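Geeta Tomar
8 October 2024

Right, a few of you asked what I was going on about with the pomegranates, so settle in, this may take more than one post.

My mum kept fruit on a plate. Never in a bowl! A bowl, she said, was where fruit went to be forgotten, and you'd find a soft one at the bottom every single time. So I grew up thinking everybody had a plate on the table with something on it, and I was properly surprised at my first shared house.

Anyway, I've gone back to the plate. I spent a good part of August sorting through the kitchen cupboards (the big bowl has gone to Ashton Ruddock, who has promised to use it for bread dough and had better) and what came out of it all was a liking for very few things on a table.

Pale green is my favourite for red fruit. I did try white, and it was fine, but a pomegranate on green looks like somebody meant it.

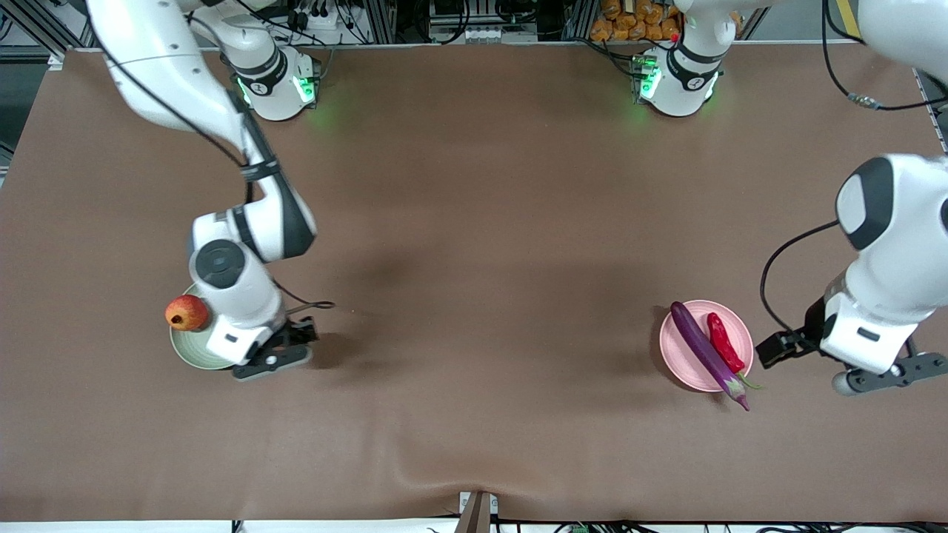 And brown underneath, if you can manage it. I had a bright patterned cloth for years, a present, and I loved it dearly, but you couldn't see a thing you put down on it. Plain brown lets the colours get on with it.

Now, pomegranates themselves. Go by weight - a good one feels heavier than you expect when you pick it up. I don't mind a mottled skin at all, a bit of orange in with the red has never put me off. The really shiny ones I leave for other people.

To open one, I score round the little crown, lift it off, then cut down along the ridges and pull it apart over a big basin of water. The seeds sink and the white bits float. Wear something old!

Ashton does the wooden spoon method and says it's quicker. I've seen the state of his tiles.

We had the last lot over yoghurt with a few chopped mint leaves. If anyone wants the carrot and pomegranate salad as well, say so and I'll type it out tonight after tea.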